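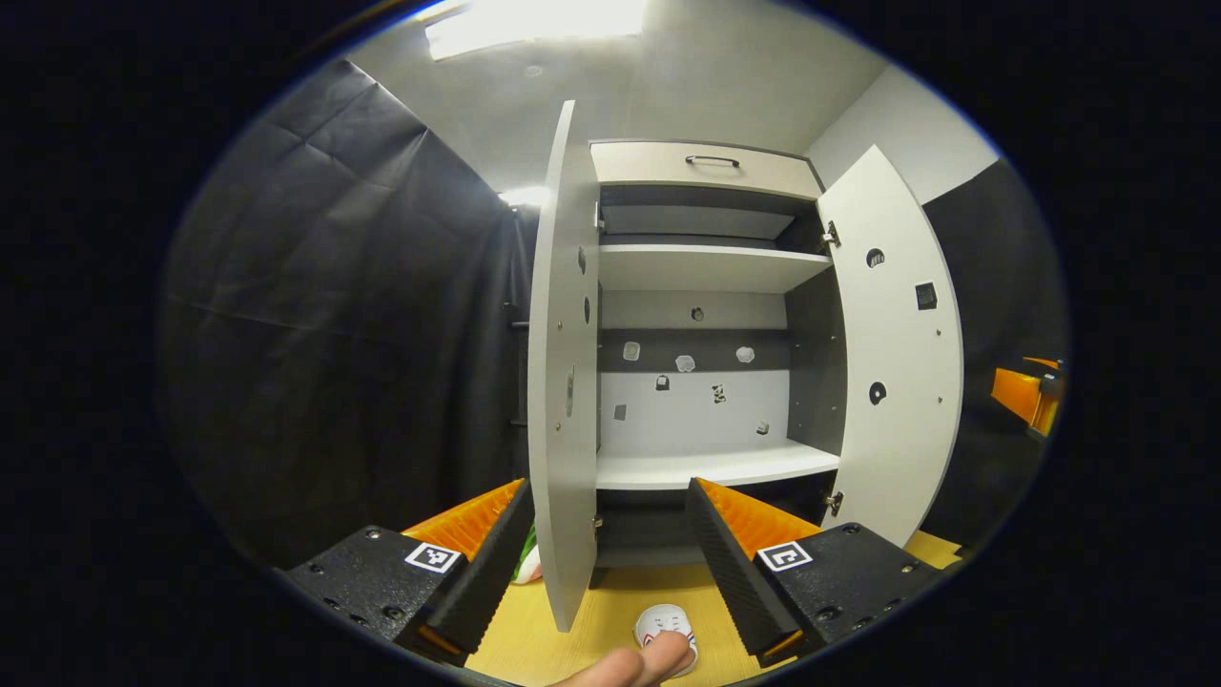 How Hinges Work

Every time a person opens a door, a hinge does a job. A hinge is a joint that lets one part turn while the other part stays where it is. Hinges are found on doors, gates, lunch boxes, eyeglasses and pianos. This page explains how they work and why people have used them for such a long time.

The parts of a hinge

The most common kind is called a butt hinge. It has two flat plates, which are called leaves. One leaf is fixed to the door and the other is fixed to the frame. Along one edge, each leaf is curled into short tubes. These tubes are known as knuckles, and the knuckles of one leaf fit between the knuckles of the other like the fingers of two folded hands. A rod called the pin slides down through all of them and holds the hinge together.

When the door moves, the knuckles turn around the pin. The pin marks a line that engineers call the axis. Every part of the door travels in a curve around that line.

Why the handle is far from the hinge

A door is a kind of lever. Pushing a door far from its hinges takes only a small effort. Pushing it close to the hinges takes much more. For this reason the knob or handle of a swinging door is usually placed near the edge that opens.

Readers may test this with an adult. Open a room door halfway and push it gently with one finger near the handle. Then push it with the same finger a hand's width from the hinges. Keep fingers away from the gap between the door and the frame at all times.

Hinges in the past

The earliest doors did not have metal hinges. Many turned on pivots, which were posts that stuck out at the top and bottom of the door. The lower post sat in a hollow cut into a stone, and the upper post was held by a ring or a hole in the beam above. Stones with worn hollows have been found in the remains of very old buildings. Doors of this kind were in use well over 1,000 years before the first castles were built.

Later, blacksmiths made long iron strap hinges that reached across the front of a door. These spread the weight of the heavy boards and helped to hold them together.

Hinges in living things

The human elbow is called a hinge joint. It bends and straightens the arm, much as a door opens and closes. The shoulder is a different kind of joint, a ball and socket, and can move in many directions. Clams and mussels also have a hinge, where a stretchy band joins the two halves of the shell.

Looking after hinges

A hinge may squeak when its metal parts rub together. A drop of oil on the pin allows them to slide more easily. Loose screws can make a door sag and scrape the floor, and an adult should tighten them.

Words to know

Axis: the line around which something turns.
Knuckle: one of the short tubes on the leaf of a hinge.
Leaf: the flat plate of a hinge.
Pivot: a point or post on which something turns.

Text by Berhanu Derese. Reviewed for the Fevness Children's Library by Ettore Piras. Suitable for readers ages 6 to 11.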